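Kerirside Nursery, Infant Room
Changing area check, April 17, 2022
Checked by: Bernadette Rosenthal

1. Changing table straps: pass. Left buckle stiff but closes.
2. Guard rail height, 5 inches above pad: pass.
3. Pad cover: fail. Seam split at the foot end. Replace before next use.
4. Diaper pail lid and foot pedal: pass.
5. Wipes and creams labeled by child: 9 tubes checked, one past its date and discarded.

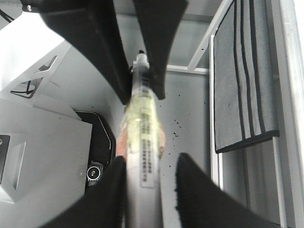
6. Cloth diaper storage: wet bags zipped and hung off the floor. Pass.
7. Snaps and elastic: 40 diapers pulled for check, two with loose snaps. Set aside for Ashley Naylor.
8. Hand sink water temperature: fail. Read over 120 °F at the tap. Mixing valve to be adjusted, then retested.
9. Outlet covers: pass.

Open items go to Kieran Dolan. Next full check in July.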